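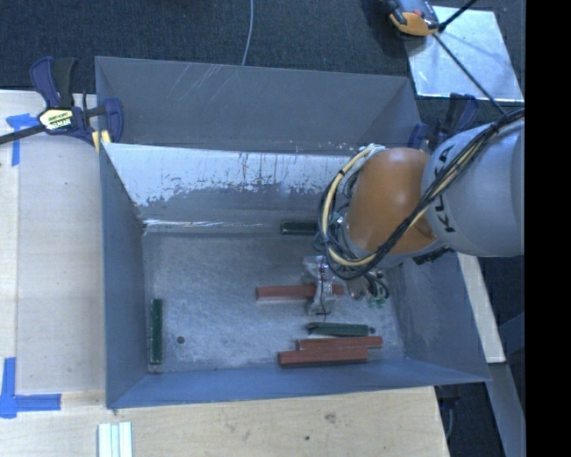
Sheet-metal bins last a long time in a workshop, but the surface finish does not, and the wear tends to follow the same pattern from one bin to the next. Bin 2956 is a Pultell large-format bin kept beside the pale wooden work surfaces in the Worlow room. The back wall has lost its even grey over the upper part: the worn area is whitish, with a ragged lower edge of dark patches and thin vertical streaks, and below that the wall is plain grey. The floor is mottled and scuffed, with a lighter sheen through the centre. The red and green bars are the standard contents and stay in the bin between checks.

Rear panel
Thin pale scratches, all diagonal, left of centre. Recorded as surface marks. No action.

Back wall
Inspected under a side lamp in March. The boundary of the worn area is traced on film and the tracing is kept with the bin card, so that any spread can be measured against it.

Seam, back wall to floor
Shiny along its length and brightest towards the left corner. The shine is a matter of lighting and is not graded. Clean with a dry cloth only.

Floor
Graded C for appearance. Scuffing is not repaired unless an edge can be felt with a fingernail. The small round hole towards the lower left is to be kept clear. Do not tape over it.

Right wall
Faint smudges on the flared side. Wipe down at the next clean, working from the top edge towards the floor.

Bars
Two colours, reddish-brown and dark green. They lie where they fall and are not sorted by colour inside the bin. Bars that rest against the front wall should be lifted clear before the floor is swept, as grit collects along the lower edge.

Dimensions and card entries
Inside length at floor level 623 mm, depth 237 mm, both taken by Rasa Žukauskas with a steel rule and entered on the card. The walls slope, so measurements taken at the rim are larger and should not be compared with these. Older cards give the rim figure without saying so. Where the two disagree, use the floor figure.

Cleaning
Empty the bin first. Brush out, then wipe with a damp cloth and a little washing-up liquid. Rinse, dry, and leave to stand for 90 minutes before the bars go back in. Scouring pads are not to be used on any face. The Nostow paste tried on an earlier bin left a haze that was harder to remove than the original marks, and it has been taken off the supplies list.

Terms used on this page
"Worn" means the finish has changed colour over an area. "Scuffed" means marked but with the surface still level to the touch. "Scratched" means a line that can be followed from one end to the other. The Lazarević chart on the store cupboard door shows a sample of each and should be used when filling in a new card.

Card entries and captions by Sun-ja Na. Corrections to the bin card should be written in pencil and initialled.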